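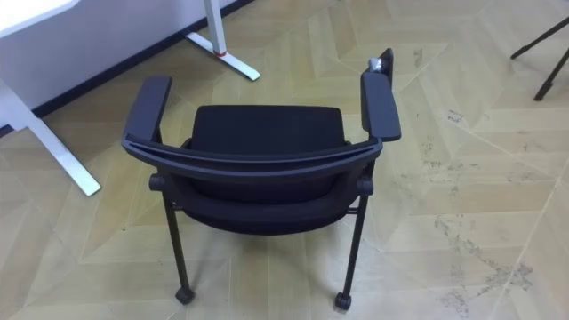 Home | Galleries | Days Out | Workshop Notes | Contact
Print this page | E-mail this page

Open Day at Haddale: Robots and Office Chairs

I'd been meaning to get over to the Haddale workshop in Mosalbridge for ages, and this Sunday I finally managed it. They open the doors once in a while and let regular people wander through, and you get a sticker, a paper cup of coffee and a map that is very hard to read. I drove over from Flovudthorpe, 55 miles each way, with the radio stuck on one station the whole time. Worth it!

The room I liked best was at the end of the upstairs hallway. The job for the day was tidying up office furniture with a two-armed robot, and the chair was the star. I know, I know, a chair. But stand there for a while and think about how you move one yourself. You lean on it, you nudge it with a hip, you grab whatever part is closest. A robot with two grippers has to pick a spot for each hand and then get both arms to agree on it, and an office chair has wheels, so it can head off in any direction it likes. I got completely hooked and missed the tour of the ground floor.

They call the project Hoshino. I asked where the name came from and got three different answers from three people, so put me down as none the wiser. The handout said they had logged 3,798 tries at furniture jobs so far, and that 295 of those were chairs going under desks. It didn't say how many of them went well, and I forgot to ask (I was eating a cookie at the time).

I took up a good spot by the rope and stayed put. A kid next to me kept asking if the robot could do his bedroom, and his dad kept asking what it cost, and both of them got a very polite "not yet."
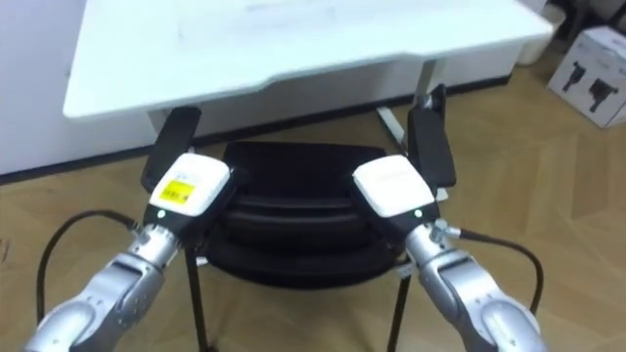
One gripper on each side of the chair, right up by the edge of the desk. I love the little green lights.

You can't really tell from a picture how quiet the place got whenever the arms were going. I expected a lot of whirring and clanking, like in the movies, and mostly I heard people shushing each other. The cables got more of my attention than they should have. I spend half my life untangling cords at home, so of course I stared at those big black loops and wondered how you keep them out of the way when the arms swing around.

There was a question box on a table in the hallway, and I put in two. One was about what happens with a heavier chair, the kind with the big headrest, like the one my sister refuses to throw out. The other was whether it can do drawers. I left my e-mail address, so if I hear back I'll add the answers to this page.
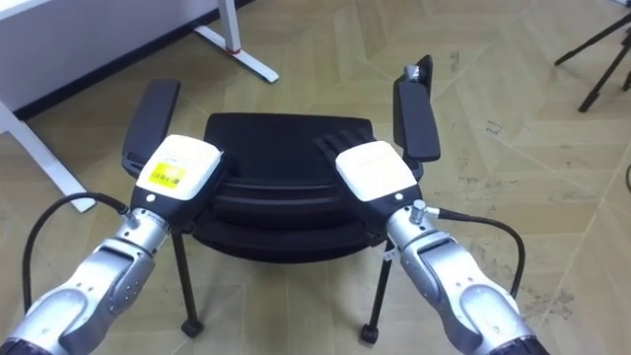

Both grippers down at the seat, between the armrests. My favorite of the bunch.

I also got talking with one of the folks in the blue shirts about floors, of all things. I'd have guessed the arms were the hard part, but she said she thinks about casters more than anything else now, and that she checks the wheels on every chair she sits in. I've started doing it too.

By the time I left, the count on the board by the front desk said 1,105 visitors, and there was still a line for stickers. Parking is behind the building and it's free, but get there before ten if you want a spot in the shade. The next open day is in December. I'm planning to go again, and this time I'll see the ground floor first.

Print this page | E-mail this page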